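The Dream Books

The notice went up in the Plelitwood library in November. It said the Fikham bequest, 1,000 volumes from a house on the Plestalholm road, would be sorted by spring, and that one of the books held a letter worth more than the building.

I didn't believe it. I'd grown up on that road, and the only thing anyone ever found out there was rust. My aunt believed it, but she also believed in the Margaritis diet, which was mostly cabbage.

"You'll feel silly when it turns up," she said.

"I'll feel silly if I drive out there."

I drove out there. By four in the afternoon I'd been through 47 books and found a bus ticket, a pressed gum leaf and a recipe for scones with the quantities torn off. My favourite had been dropped in a bath at some stage. The colour had run from the cover into the first chapter, and the grey pages crackled. 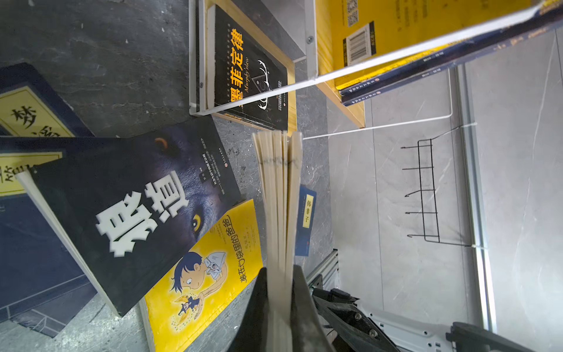
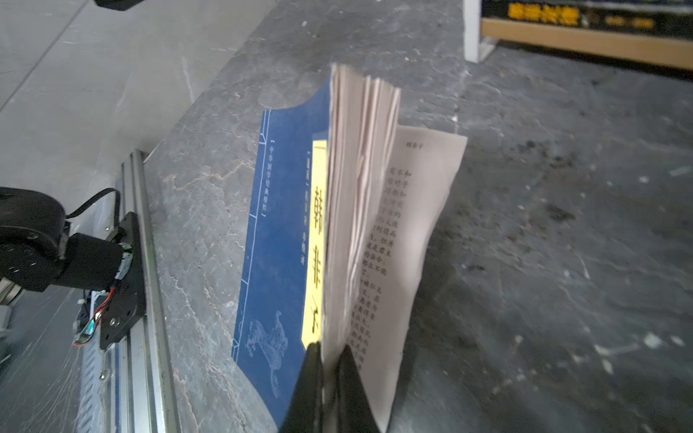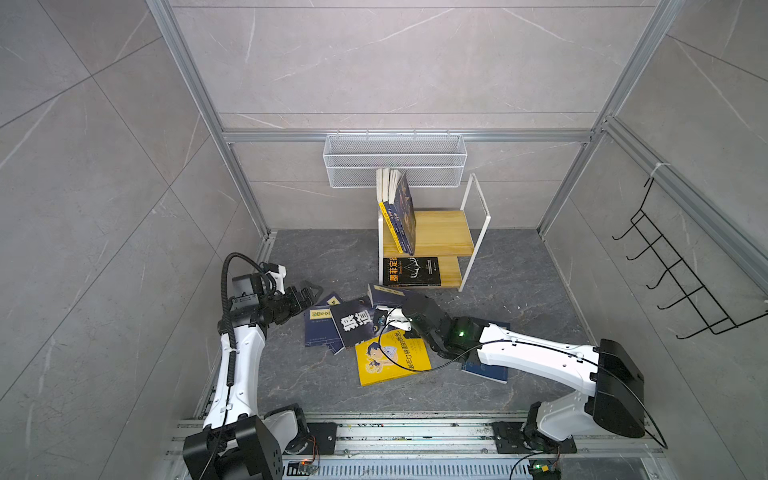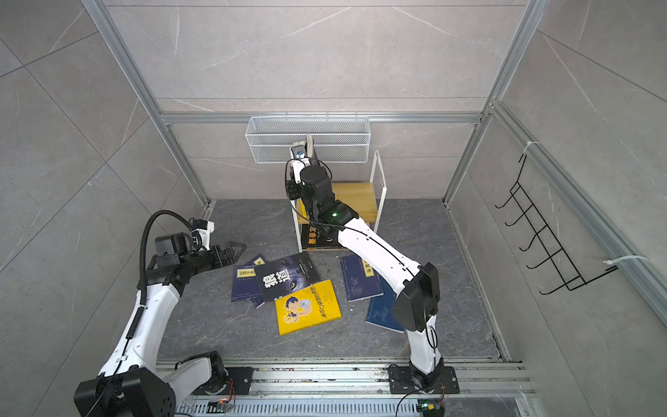 Two Letters

There were two, as it happened, both tucked inside a manual on sheep dip. One asked for payment. The other, in the same hand, asked again.

My aunt put on her glasses and read them at the kitchen table.

"Could be code," she said.

I put the kettle on and asked her who she thought had written the notice.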